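台所の知恵袋 第13回
ミニトマトのパックと、散らかった台をどう片づけるか

ミニトマトのパックを冷蔵庫から出す。洗う。いくつか食べる。残りを戻そうとすると、蓋がない。あるいは蓋はあるが、なぜか別のパックの蓋である。わが家ではこれを「月例行事」と呼んでいたが、正直に数えたら週例だった。

今回のコツは、ロボットの研究から借りてきたものである。台所のページでなぜロボットかと思われるだろうが、私は昼間、二本腕のロボットに食卓の片づけを覚えさせる仕事をしていて、家に帰ると自分の食卓が片づいていない。昼の成果を夜に使わない手はない。

手法の名前はTrokell。同僚のSaodah Tjoaが言い出したもので、中身はいたって地味だ。人がロボットの腕を動かして片づけの手本を見せるとき、従来は「きれいに並べた台」から始めていた。手本を見せる側も人間なので、ついやりやすいところから始めたくなるのである。Tjoaはこれをやめさせ、くずも空容器も出しっぱなしの台から始めることにした。さらに手本を「つまむ」「置く」「手を引く」の短い区切りに分け、失敗した区切りだけを録り直す。

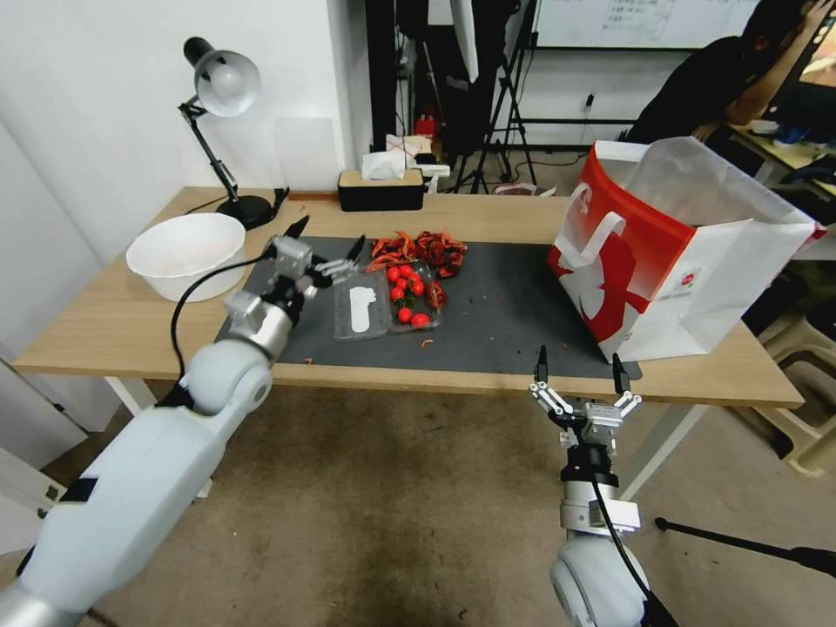
食材を扱う作業では、容器が食材より手強い。トマトは丸くて赤く、見つけやすい。透明なパックはその反対で、縁がどこにあるのか、カメラにも寝起きの私にもよくわからない。黒っぽいマットを敷いた台なら、赤いトマトも、手前に散ったオレンジ色の細かいくずもはっきり目に入るのに、それを入れているはずの透明な容器のほうは控えめに座っている。白い腕の先の指が黒いのもマットの上では紛れやすく、Herman Latuheruは画面に鼻がつくほど近づいて録画を見ていた。彼は視力検査の結果を気にしている。

結果を書いておく。整った台から始めた手本は3,095本、散らかった台から始めた手本は3,298本。本数はたいして違わない。ところが、初めて見る散らかり方の台で試したとき、前者で覚えた腕はくずに指を突っ込んだまま考え込むことが多く、後者で覚えた腕は片づけを最後までやり遂げた割合が88パーセントだった。残りの12パーセントについては、トマトの冥福を祈りたい。

では、家でどう使うか。

・片づけは、片づいていないところから練習する
子どもに手伝いを教えるとき、先に親が八割がた片づけておいて「さあ、やってごらん」とやりがちである。それで覚えるのは残り二割の片づけ方だ。食後そのままの食卓を見せるほうが早い。親の忍耐が要るが、これについては研究の蓄積がない。

・下敷きは濃い色を一枚
まな板の下や調理台の端に、濃い無地のマットを敷く。くずが見えるので、拭き終わりがわかる。白い台で「きれいになった」と思っていたのは、見えていなかっただけかもしれない。買った初日は落ち込むので、休みの日におろすことをお勧めする。唐辛子など赤い乾物を刻む人には特に向いている。種だけは白い皿の上で取ること。

・透明な容器には目印をつける
パックの縁に色つきのマスキングテープを短く貼る。蓋と本体に同じ色を貼れば、冒頭の蓋の問題もほぼ片づく。研究室でもTjoaが一度テープを貼ったところ、腕の成績が急に上がり、論文には使えなくなった。家庭では存分に使ってほしい。

・つまむ前に、置き場所を空ける
録り直しになった区切りで一番多かったのは、つまみ損ねでなく置き損ねだった。持ち上げてから置く場所を探すので、腕が宙で止まる。フライパンを持って鍋敷きを探したことのある人なら、あの姿勢はわかるはずだ。先に空ける。次につまむ。

・失敗したところだけやり直す
洗い物の途中で茶碗を一つ落としても、全部を洗い直す人はいない。ところが冷蔵庫の整理となると、途中で嫌になり、後日また一段目から始める人がいる。私である。そのせいでわが家の一段目は大変に美しく、三段目には手をつけた記憶がない。前回やめた段にテープを貼っておき、そこから再開する。

トマトの保存についても一応。へたはつけたままだと傷みやすいので、取ってから洗い、水気をよく拭いて、キッチンペーパーを敷いた容器に重ならないように並べる。ロボットにへた取りをさせる案も出たが、Latuheruの試算では一個あたりの所要時間が私の昼休みより長く、見送りになった。

次回は2月、鍋の蓋の立てかけ方を取り上げる予定。蓋の話ばかりだというお便りは、もう届いている。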